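车库词典 > 底盘 > 制动系统 > 卡钳

搜索词条 请输入关键词 搜索 高级搜索

制动卡钳

制动卡钳,口语里叫刹车卡钳、刹车分泵,老师傅干脆只叫一个“钳”字,是盘式制动器里负责夹住制动盘的那个部件。脚踩踏板,油压传到卡钳里,活塞顶出来,推着摩擦片去夹盘子,车就慢下来了。这个词条我断断续续写了好久,中间推翻过一次(嫌自己写得太像说明书),现在这一版就是我平时跟人聊天的口气,凑合看吧! 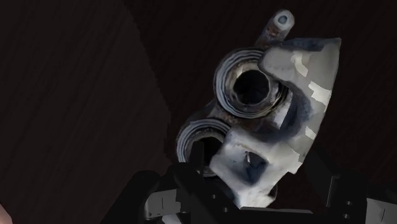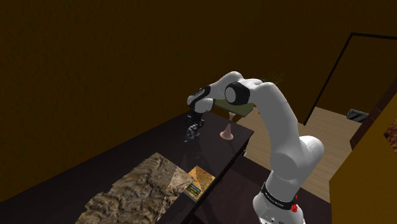
第一张图中:旧制动卡钳,活塞一侧朝外,顶部竖起的小管为放气嘴。

先把叫法说清楚

卡钳这个东西,叫法乱得很。书上写“制动钳”,配件目录里写“制动钳总成”,修理厂的单子上常常写“分泵”。严格讲,分泵应该指油缸那部分,鼓式制动器里那个两头顶出来的小缸也叫分泵,所以你打电话订货的时候只说“要个前分泵”,对方多半要反问一句:盘刹还是鼓刹?我就吃过这个亏。当年给一辆Cosach小货车找配件,我在电话里说了半天,寄来的是后轮鼓刹用的小缸,装在一个大得离谱的盒子里。换货又等了好些天,车就在院子里趴着。

“总成”两个字也要留神。有的店卖总成是带支架的,有的不带;有的带摩擦片和导向销,有的就光秃秃一只钳体。下单前问一句,比收到以后吵架省事多了。

另外还有左右之分。左右两只钳看着像双胞胎,装反了也能拧上去,但放气嘴会跑到下面去,空气永远排不干净,踏板踩着像踩海绵。后面讲放气嘴的时候我还会唠叨这件事。

一点来历

用两块东西从两边夹住一个转动的盘子,这个主意出现得很早,汽车刚有的年代就有人试过,只是当时的摩擦材料不争气,路面的灰土又大,磨得飞快。后来飞机和赛车先把盘式制动用好了,家用车才慢慢跟上,先是前轮,后轮要更晚一些。到了上世纪70年代,前盘后鼓已经是很常见的搭配,今天不少便宜的小车还是这么配的,够用,也省钱。

我住的Premport是个靠海的小镇,路短坡多,空气里全是盐。镇上的老车差不多都是前盘后鼓,老人们对盘刹有种说不出的好感,说它“下雨也灵”。这话有道理,盘子露在外面,水甩得快,热也散得快;鼓刹把摩擦片包在里面,进了水要踩好几脚才缓过来。可是露在外面也有坏处,海边的盐雾直接往钳体上扑,锈起来一点都不客气。

两种基本构造

卡钳大体上分固定式和浮动式。

固定式的钳体牢牢装在转向节上,盘子两侧都有活塞,踩下去,两边一起往中间推。好处是受力均匀,脚感直接,跑山路的人特别喜欢。缺点是宽,轮毂里面得有地方放它,外侧的油缸离轮辐很近,散热也要多费心思。做得讲究的还会在同一侧排上几个大小不一样的活塞,让摩擦片前后磨得平均一些。

浮动式只有内侧有活塞,钳体本身可以在导向销上滑动。活塞把内侧的摩擦片推到盘子上,推不动了,反作用力就把整个钳体往反方向拉,外侧那片也跟着贴上来。我第一次弄懂这个道理的时候高兴了一下午!明明只有一侧使劲,两边却都夹住了,跟用手捏晒衣夹一样自然。现在路上的家用车大多是这一种,结构简单,零件少,价钱也好看。

浮动式里面又有单缸和双缸的分别。小轿车单缸就够了,重一点的车,面包车、小货车、皮卡,常常在同一侧并排放两个缸。两个缸的总面积大,推力也大,摩擦片可以做得长一点,两头受力不至于差太多。外行看见两个圆孔并排,很容易以为是固定式,其实得看另一侧有没有活塞才算数。

钳体的材料,老车和货车多用铸铁,结实,耐热,就是沉,还爱长锈。铝合金的轻得多,看着也漂亮,但碰上钢制的螺栓和放气嘴,时间长了接触的地方会起白色的腐蚀物,拆的时候照样叫人头疼。

活塞和那道不起眼的密封圈

我最想夸的零件是密封圈。它是一圈方形截面的橡胶,嵌在缸壁的槽里,紧紧抱着活塞。很多人以为它只管不漏油,它还有第二份工作:踩踏板的时候,活塞往外走,橡胶圈被带着歪一点;松开踏板,橡胶圈自己弹正,顺手就把活塞往回拽了一点点。这一点点,就是摩擦片和盘子之间的间隙。没有弹簧,没有拉杆,全靠一圈橡胶的脾气。片子磨薄了,活塞在密封圈里滑出来一小段,停在新位置上,间隙又自动合适了。

所以密封圈老化以后,毛病可以有两个方向。一个是漏油,轮子里侧湿乎乎的,油壶里的液面往下掉;另一个是回不来,片子一直蹭着盘子,跑一段路下来那只轮毂特别热,有时候还有股焦味。后一种更常见,也更容易被忽略,因为刹车照样灵。我有一年油耗莫名其妙地高,查来查去,最后发现是右前轮一直轻轻拖着。

密封圈外面还有一道防尘套,薄薄的,像手风琴的风箱。防尘套一破,水和沙子就进去了,活塞表面先起麻点,再往后就卡住。换摩擦片的时候顺便看一眼防尘套,花不了多少工夫。

活塞本身有钢的、铝的,也有酚醛树脂的。钢活塞结实,镀层坏了会锈;酚醛的不生锈,传热也慢,能少烤一点制动液,但边缘怕磕,用大号钳子硬夹很容易崩掉一块。我崩过,真的很心疼。

放气嘴

放气嘴是卡钳上那根短短的、中间空心的小管子,平时应该扣着一顶橡胶帽。松开半圈,制动液连同混进去的气泡就从管口出来;拧紧,锥面压住座孔,油路就封住了。

它必须朝上,或者至少待在油腔的最高处。气泡往高处跑,口子开在低处,再怎么放也是白放。前面说的左右装反,毛病就出在这里。如果你刚换完钳,怎么排气踏板都是软的,先别急着怀疑总泵,弯下腰看看那根小管子朝哪边。

拆放气嘴是修车里最磨性子的活之一。管子细,中间又是空的,锈住以后一使劲就断在里面。我的办法很土:前一天晚上喷渗透油,第二天再喷一遍,用小锤子在旁边轻轻敲,然后拿六角套筒慢慢来回晃,先往紧的方向带一丁点,再往松的方向走。别用开口扳手,棱角一滑掉就麻烦了。我手边那几台车用的是9毫米的套筒,别的车要自己量。橡胶帽丢了请尽快补一个,很便宜的东西,修理厂的抽屉里一抓一把,可是少了它,水就顺着管口积在里面,下次拆的时候你会想骂从前的自己。

锈是怎么来的

铸铁卡钳表面有一层浮锈,通常不要紧。新车开上一阵,钳体变成棕色的多得是,有人嫌难看,就去刷耐高温漆,红的黄的都有(我刷过一次蓝的,后悔了)。要紧的是三处地方:缸孔口的密封槽、导向销的孔、摩擦片在支架上滑动的那两道台阶。

缸孔口的锈会从防尘套根部往里爬,把密封槽顶得变浅,橡胶圈被挤得过紧,活塞就回不来了。导向销孔里的油脂干掉以后,钳体滑不动,内侧的片子磨得飞快,外侧的却还厚着。看到内外两片厚薄差很多,我第一个怀疑的就是导向销。台阶上的锈则会把片子夹住,症状和前面两种差不多,好在用钢丝刷刷一刷就能解决大半。

盐是最大的帮凶。内陆朋友的车开了很久,卡钳拆下来还挺体面;Premport的车过一个冬天就能看出变化。这边的习惯是每年3月天气转暖以后,把四个轮子都拆下来洗一遍,导向销擦干净重新抹脂。用的脂一定要是制动系统专用的硅脂或者合成脂,普通黄油会把橡胶套泡得发胀,反倒越弄越紧。

Skerance那边有一家旧件铺子,我去过好几次。旧卡钳在架子上堆成一排一排的,买之前老板让你自己上手转、自己看缸壁。我挑旧钳的习惯是先看放气嘴还在不在、能不能动,再用指甲刮一刮缸孔口,最后摸导向销孔。钳体外面脏成什么样我不太在意,油泥和浮锈都洗得掉,缸壁有坑就算了,打磨大了会漏。

翻新还是换新

翻新一只卡钳,大致要拆开、清洗、除锈、检查缸壁和活塞,换上新的密封圈和防尘套,再装回去试压。修理包不贵,贵的是时间。自己动手的话,把活塞弄出来往往最麻烦。常见的做法是用压缩空气从进油口慢慢吹,缸口对面垫一块木头,手指头离远点!活塞飞出来的力气大得吓人。双缸的更讨厌,一个先出来了,气就从那边跑掉,另一个纹丝不动。得用夹子先把容易动的那个压住,让犟的那个先走。

装密封圈要用干净的制动液或者专用的装配脂润滑,矿物油一滴都不能沾。活塞要端平,用手慢慢压进去,感觉歪了就退出来重来。

如果缸壁已经有了坑,或者导向销孔磨成了椭圆,我就直接换总成。刹车这件事,省下来的那点钱不值得天天惦记。左右两只最好一起处理,一新一旧,刹车时车头容易往一边偏。

我有个习惯是拆之前先在纸上画一画弹簧片的方向。消音弹片、防震卡簧这些小东西,拆下来的时候觉得一定记得住,喝完一杯茶回来就全忘了。

热和制动液

卡钳离热源很近。长下坡连着踩,盘子表面到大约300度并不稀奇,热量经过摩擦片和活塞传过来,最后烤到缸里的制动液。制动液会吸水,水多了沸点就低,一旦沸腾产生气泡,气泡可以压缩,踏板就一下子踩到底。下长坡请挂低挡,老生常谈了,我还是要写在这里。

我给自己定的规矩是隔年换一次制动液,颜色还好看也换。换液的时候顺便把每只钳的放气嘴都松一松,它们就不太有机会锈死。制动液伤漆,滴到车身上马上用清水冲,擦是没用的。不同规格的也别随便混,瓶盖上写什么就加什么,硅基的那种和常见的乙二醇类千万不能掺在一起。

还有一件小事:把活塞往回推的时候,油壶里的液面会上涨,满了就溢出来。先抽掉一些,或者在推活塞的同时打开放气嘴,让旧油从那里走。

摩擦片和卡钳的关系

摩擦片的摩擦材料剩到2毫米的时候,我无论如何都会换。再往下磨,活塞伸出来太长,表面那一段平时藏着的镀层全暴露在外面,等换了新片再推回去,粘在上面的脏东西就一起带进密封圈里了。好多卡钳就是这么坏掉的,账最后算在了“质量不好”头上。

片子背面的消音垫也有用。有人换片时嫌它旧,直接扔了,结果一踩刹车整条街都听得见。薄薄涂一点耐高温的消音膏可以改善,涂在背板上,别抹到摩擦面去。

后轮的卡钳有时还兼管驻车。这种活塞多半要一边转一边推才回得去,端面上有几个凹槽,就是给专用工具卡着用的。我见过有人用大力夹硬压,里面的调节机构当场报废。电子驻车的更要先进入维修模式,手册上都写着步骤。

别的车上的卡钳

摩托车的卡钳小巧,挂在前叉边上,一眼就能看见,喜欢打扮车子的人会在这里花很多钱。自行车的碟刹也是同一个道理,有拉线的,有油压的,油压的那种用矿物油的不少,跟汽车的制动液不能互换。火车上的盘式制动大得多,多数靠压缩空气推动,杠杆夹着摩擦块,站台上听见那一声长长的泄气,就跟它有关系。

我书架上有一本Takeda的旧维修手册,讲的是农用三轮车的后钳,拉线式,结构简单到可爱:一根摇臂,一个斜面,拧一下就夹紧。图画得特别好,每个垫片都有自己的编号。我照着它修好过邻居的车,虽然那台车根本不是Takeda的。

参见

制动盘;制动总泵;鼓式制动器;制动液;导向销;驻车制动

本词条最近一次修订:2025年1月4日

读者评论

铁皮饭盒:双缸那段救了我。我昨天就是一个活塞出来了,另一个死活不动,拿C形夹压住先出来的那个再吹,总算弄出来了。垫木头那句建议再写大一点。

海边骑车的:矿物油和制动液不能互换,这个请加粗!我把碟刹的密封件泡坏过一套。

小满:请问导向销两根不一样长正常吗?还有一根头上带橡胶套的,我分不清该装上面还是下面。

词条作者 回复 小满:两根不一样很常见,带橡胶套的装上装下要看车型,拆另一边没动过的那只对照一下最稳。

柴油味:蓝色卡钳有什么不好,我的就是蓝的。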